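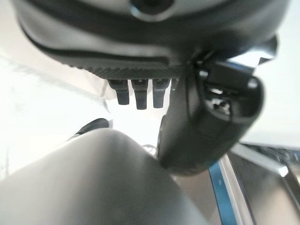

# 小票里的一条街:Tonden 老城区零售消费去向调查

**课程:** 区域经济实践
**报告类型:** 小组项目结题报告
**调查时长:** 90 天

## 一、我们为什么选这个题目

选题的时候,组里最先提到的是 Tisus 超市。它开在 Tonden 镇外的环路边上,停车方便,营业到很晚,我们自己也常去。可是每次坐公交回学校都要穿过 Alarcón 街,街上有文具店、鱼铺、裁缝铺、两家面包房,还有一家什么都卖一点的五金店。大家一聊就停不下来:这些店的客人是从哪里来的?他们一次买多少?镇上的人说“钱都让环路边赚走了”,这个说法能不能用数据看一看?

老师提醒我们,“本地商业是不是在衰落”这个问题太大,一个学期做不完。于是我们把题目缩小成三个可以回答的问题:

1. Alarcón 街的顾客通常在什么时段来,一次买什么、花多少?
2. 同一批顾客里,有多少人当周也去过 Tisus?
3. Heltenix 工厂调整轮班以后,街上店铺的生意时段有没有变化?

第三个问题是后来加的。我们第一次去街上聊天,好几位店主都主动讲到 Heltenix,说下班的人流跟以前不一样了。我们当时特别兴奋,觉得这才是住在这里的人关心的事!

## 二、资料是怎么来的

一共有 8 家店同意参加。每家店在收银台旁边放一个纸盒,顾客不需要小票的话可以投进去,愿意的人再在背面勾三个小方框:住在镇上还是镇外,步行还是开车,本周有没有去过 Tisus。小票上不留姓名和电话,带银行卡尾号的部分由店主当场剪掉。

调查结束时,我们手里有 2352 张可以使用的小票。“可以使用”指时间和金额都看得清。热敏纸褪色比想象中快得多,靠窗的那家面包房头一周的小票几乎白了一半,后来我们把盒子挪到柜台里面,并且改成每隔几天就去收一次。

录入工作是分着做的,每张小票由一个人录,另一个人抽查。最容易出错的地方是日期格式,有两家店的收银机把月份放在前面,我们一开始没发现,结果做出来的图上,生意最好的一天还没有到……重新改了一个下午。

除了小票,我们还跟每位店主做了一次访谈,问题事先写好,但聊着聊着总会跑到别处去。访谈里很多有用的内容恰恰来自跑题的部分,比如进货的车几点到,房东多久涨一次租,哪家店帮哪家店收快递。

## 三、主要发现

### 3.1 时段

上午的小票集中在开门后的头两个小时,以面包、鱼和蔬菜为主,单张金额小,张数多。中午以后明显安静下来,傍晚再起来一次。傍晚这一波跟上午很不一样:张数少,金额高,五金店和裁缝铺的大额小票差不多都在这个时候。

我们原来以为街上是“老年人的街”,这个印象主要来自上午。傍晚的小票背面,勾“镇外”和“开车”的人多出不少,他们是顺路停下来的。

### 3.2 和 Tisus 的关系

这一部分是我们讨论得最热闹的。背面勾选过的小票里,多数人本周也去过 Tisus。如果只看到这里,很容易得出“超市抢走了客人”的结论。可是把去过和没去过的两组分开来看,在面包房和鱼铺,两组的单张金额差别很小;差别大的是五金店,去过 Tisus 的那一组买的东西更零碎,多是螺丝、灯泡、配钥匙这一类。

店主的讲法也对得上。五金店老板说,油漆和电钻他已经不怎么进货了,进了也卖不过环路边;可是水龙头的垫圈、老式窗户的合页,超市没有,顾客拿着旧零件过来比对,一比就是十几分钟。

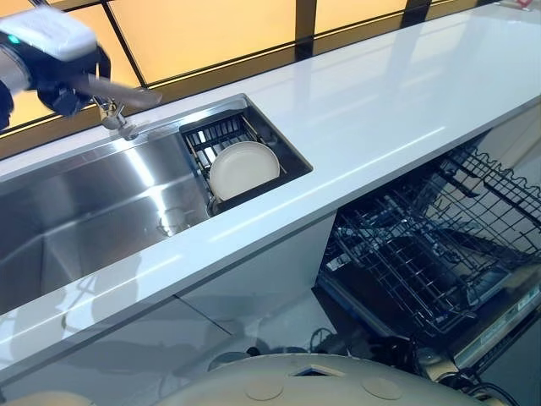 他还说,这种生意利润薄,但是买垫圈的人下次装修时会来问他找谁干活,所以他愿意花这个时间。我们把这类情况记成“带来下一次的小额交易”,小票本身看不出来,只能靠访谈补充。以后如果有同学接着做,建议专门设计一个问题来问它。

### 3.3 Heltenix 轮班

工厂把原来的下午班结束时间往后推了。我们拿不到调整以前的小票,只有文具店愿意给我们看它去年同月的日汇总账,所以这里的比较很有限。

从文具店的账看,全天营业额变化不大,但关门前最后一小时的收入减少了。另外两家店的店主凭记忆讲了类似的情况。面包房的说法相反:它把第二炉面包改到更晚出炉,刚好赶上新的下班时间,傍晚的面包现在经常卖完。这家店的傍晚小票也确实是各店里最密的。

我们很喜欢这个对比,同一个变化落在相邻的两家店,影响方向可以不一样,跟卖什么有关,也跟能不能调整时间有关。文具店只有店主一个人看店,晚关门就意味着她自己多站一个小时,她说算下来不划算。

## 四、数据的局限

- 投小票是自愿的,着急赶车的人大概很少停下来勾方框,傍晚的数据可能偏少。
- 街上还有一些店没有参加,其中理发店和咖啡馆都不出小票,服务类消费基本没有反映出来。
- “本周有没有去过 Tisus”靠顾客自己回忆,没有办法核对。
- 轮班的部分缺少前后对照,只能当作线索,不能当作结论。
- 调查期间遇到镇上的集市,那几天的人流特别大。我们把这几天保留在总表里,但是做时段图的时候单独标了颜色。

## 五、给街上的几点建议

报告初稿我们打印出来送给了每家参加的店,也请他们提意见。下面几点是根据讨论整理的。

**错开的关门时间可以贴出来。** 现在每家店几点关门只有老顾客知道。傍晚顺路来的人多半住在镇外,扑空一次就不太会再来。一张贴在公交站旁边的共同营业时间表,成本很低。有两位店主当场就说愿意出打印的钱!

**午后那段安静的时间值得试一试别的用法。** 裁缝铺提过想在下午开缝纫小课,五金店也愿意教人换锁芯。我们查过街道的规定,店内小型活动不需要另外申请,只要不占人行道。

**和 Heltenix 谈一谈下班班车的停靠点。** 目前班车不进老城区。面包房的店主觉得,多一个站对他们帮助很大,鱼铺则认为那个时间鱼已经卖得差不多了,有没有班车都一样。意见没有统一,我们照实写在这里。

## 六、做完之后的感想

这个项目最累的部分是录入,最开心的部分是每次去收盒子。到后来,鱼铺的师傅会提前把盒子拿出来等我们,顺便问一句“我们家这周排第几”。我们没有做过排名,不过每次都会告诉他鱼铺的盒子有多满。

专业上的收获也很具体。以前上课讲“消费外流”,我们默认它是一个总数,现在知道它要分品类、分时段来看,同一个顾客早上在街上买鱼,晚上去环路边买洗衣粉,两边的账上都有他。还有就是问卷越短越好,三个方框已经是站在收银台前的人愿意填的上限,我们试过放第四个,结果连前面三个都没人勾了。

原始小票已经按店分袋封好,归还各店。去掉店名的录入表和时段图交给了系里的资料室,下一届想继续做 Alarcón 街的同学可以去借,表头的缩写说明放在第一页。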